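Back from Korkden. Gredby lost the second leg 2-0 and went out 3-2 on aggregate. A few posts on how it went, for those who couldn't get the stream to load.

1/ Attendance was given as 1527. It was 2557 for the first leg at our place, so a smaller crowd, but their end made plenty of noise. We had 150 tickets and they all went.

2/ Same back four as the first leg. Kanchan Kashyap moved into midfield and Solanki started up front on her own. I would have kept two up top with a one-goal lead to protect, but I understand the thinking.

3/ First half was fine. Korkden had most of the ball and did very little with it. Our best chance was a Kashyap free kick from the left that came back off the post. 0-0 at the break and still 2-1 up overall.

4/ The first goal was a corner we should have cleared twice. Near post flick, loose ball in the six-yard box, tapped in. I've watched it back and two of ours are looking at each other.

5/ After that we dropped much too deep. The second came with 11 minutes left. Good strike from about 25 yards, keeper got fingers to it. No complaints about that one.

6/ Shalini Solanki had the chance to send it to extra time in stoppage time. Through on the right side, shot across goal, wide. She was on her knees for a while afterward. She has scored in every round of this cup and I don't want to see anyone having a go at her.

7/ Subs came too late for me. Calimlim had been warming up for most of the second half and got six minutes. When he came on we looked quicker right away – he should start at Jokgate.

8/ Other business.
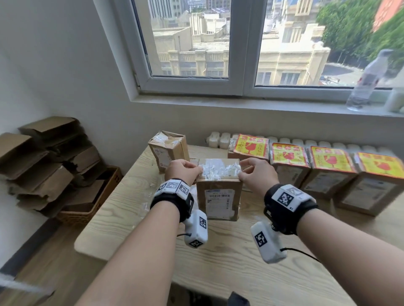
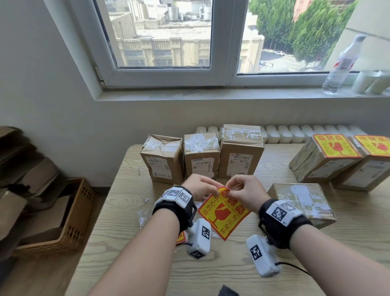 9/ League now. Jokgate away next, then two at home. We're on 40 points with a game in hand and fourth place is still there if we stop giving away corners.

10/ Coach for Jokgate leaves from the north parking lot at 9:30 in the morning. There were seats left when I asked. Same price as Korkden, pay on board, cash or card.

11/ Someone asked about Kashyap's ankle. She walked to the bus without help and the club hasn't said anything yet. I'll post if I hear.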